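# What does it cost to get a robot arm?

A robot arm is a machine that can reach, turn and pick things up. You may have seen one in a film, or in a car factory on the news. Smaller ones are used in schools, workshops and ordinary rooms.

Suppose your school wants to get one. Somebody has to work out what to buy, how much money is needed and where everything will go. Grown-ups call this planning a budget. You can do it too.

## Start with the job

Most people want to start by looking at robots. It is better to start with a job. Write down one thing you would like the arm to do. Keep it short.

At Dallholm, a school club run by Meirion Ifans, the first list had these jobs on it:

- pick up a plastic cup
- put a lid on a box
- feed the fish
- do the washing up

Washing up was crossed out because of the water. Feeding the fish was crossed out because a mistake would be bad for the fish. That left the cup and the box, and the club chose the cup.

A cup is light. A light job means a smaller arm will do, and smaller arms usually cost less.

## The price on the page

Every arm has a price, but the price on the page is often for the arm alone. The part at the end that holds things may be sold separately. So may the cables, the stand and the computer program that tells the arm what to do.

The Dallholm club made up a practice budget in pounds, so that they could learn how the sums work. It looked like this:

| Thing to buy | Cost |
|---|---|
| Arm | £1264 |
| Hand for the end of the arm | £245 |
| Cable ties | £4 |
| Set of plastic cups | £20 |
| **Total** | **£1533** |

The arm is the biggest number. The hand is the next biggest, and it is the one people forget. An arm without a hand can point at a cup but cannot pick it up.

## Where will it go?

An arm needs space to swing. It also needs something to work on, such as a table at the right height. You may not have to buy one. Many projects use tables that are already in the room, and folding ones are fine as long as they stand firmly.

Cables need a plan as well. They have to move when the arm moves, and they must not catch on the table edge.

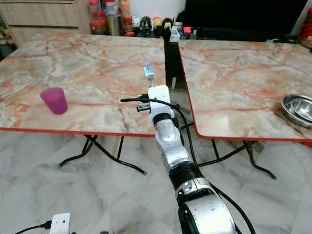 The purple-pink cup is on the tabletop in both pictures.

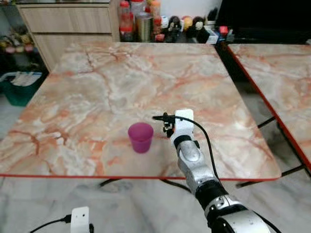 To plan the space, measure the table first. Then look up how far the arm can reach. This number is called its **reach**, and it is in the leaflet or on the maker's web page. Cut a piece of string to that length. Hold one end where the arm will be fixed and move the other end in a big curve. Anything inside the curve can be bumped. Anything outside it is too far away to pick up.

Amancay Maldonado tried this at the Montecinos library and found that the string touched the door. The plan was changed before any money was spent.

## Things that cost money later

Some costs do not come on the first day. Put them in a second list.

**Electricity.** The arm uses power whenever it is switched on.

**Spare parts.** Fingertips wear smooth and cables wear out. Ask the seller what a new one costs, and whether you can fit it yourself.

**Time.** A person has to set the arm up and learn to use it. If that person is paid, their time goes in the budget. If they are not paid, write down how many hours they will need anyway.

**Mending.** Ask how long the guarantee lasts. A guarantee is a promise to mend or replace something if it breaks too soon.

## Buy, borrow or share?

Buying is one way to get a robot. You can also hire one, which means paying to use it for a while and then giving it back. Hiring is useful if you only need it for a short project in August, say.

Two schools can share one too. They need to agree who has it when, and who pays if it is dropped.

## Questions to ask the seller

1. What is the heaviest thing it can lift?
2. Does the hand come with it?
3. Which cables do we need?
4. How do you stop it quickly?
5. Can children use it with an adult in the room?

Write the answers next to each price. When you have done this for two or three arms, put the lists side by side and cross out any that cannot do your job. Then compare the totals of the ones you have left.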